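教科書ライブラリ > 自然科学 > 木材と樹木の科学 > 第2章 年輪を読む

第2章 年輪を読む

2.1 木は日記をつけている

切り株の前にしゃがみこんだことはありますか。もしまだなら、この章を読み終えるころにはきっと、近所の公園でも神社の境内でも、切り株を見るたびに足が止まるようになっているはずです。筆者もそうでした。最初に年輪をまともに数えた日は、帰りのバスを一本逃しました(次のバスまで一時間近くありましたが、その間ももちろん数えていました!)。

年輪とは、幹を輪切りにしたときに見える同心円状の模様です。温帯のように季節のはっきりした土地では、樹木は春から夏のはじめにかけて勢いよく太り、夏の後半から成長がゆるみ、秋にはほとんど止まります。春にできる部分は細胞が大きく壁が薄いため淡い色に見え、これを早材(そうざい)と呼びます。夏以降にできる部分は細胞が小さく壁が厚いので濃く見え、こちらは晩材(ばんざい)といいます。淡い帯と濃い帯がひと組で一年分。数えるときは濃い線を追っていくと迷いにくいでしょう。

第1章で見たように、幹が太るのは樹皮のすぐ内側にある形成層という薄い層のはたらきによるものでした。形成層は内側に木部を、外側に師部をつくります。つまり、いちばん新しい年輪は樹皮の側にあり、いちばん古い年輪は中心にあります。樹齢100年の木の中心には、まだひょろひょろの苗だったころの組織がそのまま残っているわけです。動物の体ではなかなか考えられないことで、筆者はここに木という生きものの面白さがぎゅっと詰まっていると思っています。

2.2 幅のちがいは何を語るか

年輪の幅は毎年同じではありません。雨と日照と気温に恵まれた年には広く、乾燥や冷夏の年には狭くなりがちです。ただし「がちです」と書いたのには理由があって、何が成長を制限しているかは場所によって大きく変わります。乾いた土地の木は雨の量に敏感で、高山の森林限界に近い木は夏の気温に敏感です。谷底の水も光も十分な場所に立つ木では、毎年の幅にあまり差が出ません。気候の記録を読みとりたい研究者が、立派な大木よりも岩場にしがみついた細い木を喜ぶのはこのためです。

気候以外の事情も幅に表れます。隣の木が倒れて急に光が入るようになれば、その翌年あたりから幅がぐっと広がります。葉を虫に食い荒らされた年は狭くなり、ひどいときには幹の一部で年輪がつくられないこともあります。これを欠損輪といいます。反対に、成長期の途中で強い乾燥や霜に見舞われ、いったん止まりかけた成長が再開すると、一年のうちに濃い線が余分に入ることがあります。こちらは偽年輪と呼ばれます。偽年輪の線は内側にも外側にも色がぼんやりと移り変わるのに対し、本物の年輪の境目は外側がすっぱりと切れています。ルーペがあれば、慣れるまでにそう時間はかかりません。

傾いた斜面に立つ木では、年輪の中心がかたよります。針葉樹は傾きの下側に「圧縮あて材」と呼ばれる硬くて濃い組織をつくり、幹を下から押し上げるようにして立ち直ろうとします。広葉樹の多くは逆に、上側に「引張あて材」をつくって引っ張り上げます。同じ問題に針葉樹と広葉樹が正反対の答えを出しているのですから、初めて知ったときには思わず声が出ました。

2.3 板の上の模様

輪切りの切り株なら年輪は円になりますが、私たちが毎日目にするのは板になった木です。板の表情は、丸太のどこをどの向きに切ったかで決まります。

丸太の中心を通るように縦に切ると、年輪はほぼ平行な線の並びになります。これが柾目(まさめ)です。中心から外れたところで年輪に接するように切ると、山形や筍(たけのこ)のような模様が出て、これを板目(いため)といいます。柾目の板は乾燥しても反りにくく、板目の板は一本の丸太から幅の広いものがとりやすいという特徴があります。反るときの向きにも決まりがあり、板目の板は樹皮に近い側の面、つまり木表(きおもて)がへこむように反ります。樹皮に近い側のほうが、乾くときに幅方向へ大きく縮むからです。 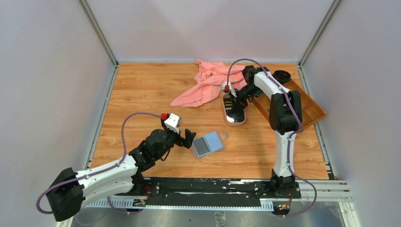
板を読むときにもう一つ見逃せないのが節(ふし)です。節は、幹が太っていくときに枝の根もとを巻き込んだ跡です。枝が生きているうちに巻き込まれた節は周囲の組織とつながっていて、生き節と呼ばれます。枯れた枝が巻き込まれた場合は周囲とのつながりがなく、乾燥すると抜け落ちることもあります。こちらは死に節です。節のまわりで木目が川の流れのように左右へ分かれているのを見つけたら、指でなぞってみてください。かつてそこに枝があり、その先に葉が茂っていたことが、手の感触からも伝わってきます。

節は強度の面では弱点とされ、構造用の材では大きさや位置が等級に関わります。けれども節の配置からは、その木がどんな混み具合の森で育ったかを推し量ることもできます。密に植えられた林では下枝が早く枯れ落ちるので、幹の外側には節の少ない材が育ちます。広々とした場所に一本で立っていた木は低いところまで枝を残し、材のあちこちに節を抱えます。筆者は食堂に入るとまず卓の木目を見る癖がついてしまい、料理の注文がいつも最後になります。

2.4 つなぎ合わせて過去へさかのぼる

一本の木がもつ記録の長さは、その木の樹齢までです。ところが年輪には、複数の木の記録をつないでいけるというすばらしい性質があります。

同じ地域で同じ時期に育った同じ種の木は、広い年と狭い年の並び方がよく似ています。そこで、生きている木の内側の部分と、古い建物の柱の外側の部分とで並び方が一致するところを探します。一致が見つかれば、柱の年輪に暦の年をふることができ、記録は柱の中心の年まで一気に延びます。さらに古い材と照らし合わせれば、もっと先へ。この照合をクロスデーティングといい、年輪年代学の土台になっています。

照合に必要な年輪の数は、樹種や地域によって異なります。短い並びでは偶然の一致が起こりやすく、10年分が似ているだけではとても決め手になりません。年輪が58本しかない試料を前にして頭を抱える、というのはこの分野でよくある光景です。先ほどの欠損輪や偽年輪を見落とすと、そこから先の年がすべてずれてしまいますから、数える作業は一本一本が真剣勝負になります。

クロスデーティングでわかるのは、あくまで年輪ができた年だということにも注意しましょう。柱の表面が削られて樹皮側の年輪が失われていれば、最後に残った年輪の年は伐採の年より前になります。樹皮や、樹皮直下の年輪まで残っている材が調査で大切にされるのはそのためです。加えて、材が何年も保管されてから使われたり、取り壊した建物から転用されたりすることもあり、伐採の年がそのまま建築の年になるとは限りません。

2.5 読みものコラム マゲサの物置

本書の準備中、共同研究者のオドゥオル・バラサさん(Oduor Barasa)から、マゲサ(Magesa)という集落の古い物置を調べた話を聞きました。物置は戸口の左右に太い柱が立つ簡素なつくりで、持ち主の家では「曾祖父が一人で建てた」と語り伝えられていたそうです。

バラサさんが2本の柱から細い棒状の試料を抜きとって年輪を測ったところ、左の柱と右の柱では、いちばん外側の年輪に大きな年代差がありました。しかもどちらにも樹皮の一部が残っていたので、削られて失われた分では説明がつきません。柱をよく見ると、古いほうの柱には使われていないほぞ穴がいくつも開いていました。別の建物で使われていた柱を、もう一度使ったのです。

この話には続きがあります。持ち主のおばあさんは結果を聞いて、川向こうに昔あった水車小屋のことを思い出したというのです。水車小屋の材は今のところほかに見つかっておらず、確かめることはできていません。それでもバラサさんは、次の2月にまた訪ねて近所の納屋を片端から見せてもらうのだと、とても楽しそうに話してくれました。筆者もついて行くつもりです!

2.6 この章で学ぶこと

この章の前半では、早材と晩材の細胞を顕微鏡で観察し、針葉樹と広葉樹の年輪のちがいを整理します。広葉樹については、太い道管が年輪に沿って並ぶ環孔材(ケヤキ、ミズナラなど)と、道管が全体に散らばる散孔材(ブナ、カエデなど)を見分けられるようになりましょう。環孔材の年輪は肉眼でもはっきり見えるので、初めて数える人に向いています。

後半では、年輪幅の測定とグラフの描き方を学びます。用意するものは、紙やすりで磨いた円盤、ルーペ、ものさし、鉛筆と方眼紙。磨きは目の粗い紙やすりから始めて、だんだん細かいものに替えていきます。ここで手を抜くと狭い年輪が見えなくなり、あとで必ず苦労します。測るときは中心から樹皮に向かって、あて材のある方向を避けて線を引き、できれば向きを変えてもう一度測ってください。二つの線で本数が合わなければ、どこかに欠損輪か偽年輪か、あるいは数えまちがいが隠れています。

章末の実習に使う円盤は、街路樹の剪定や庭木の伐採で出たものを分けてもらうのがおすすめです。太い枝でもかまいません。生木の円盤は急に乾かすと中心に向かって割れが入るので、新聞紙にくるんで日陰でゆっくり乾かします。割れてしまった円盤も捨てずにとっておきましょう。なぜ割れ目がくさび形に開くのか、2.3節の板の反りの話と合わせて考えると、すっきり説明できるはずです。

では次の節から、まずは針葉樹の細胞をのぞいていきます。

関連する章と資料
第1章 形成層のはたらき
第3章 木材と水分
第4章 あて材と樹形
付録A 紙やすりの番手と磨き方
付録B 年輪幅記録用紙
用語集(さ行)晩材・早材・散孔材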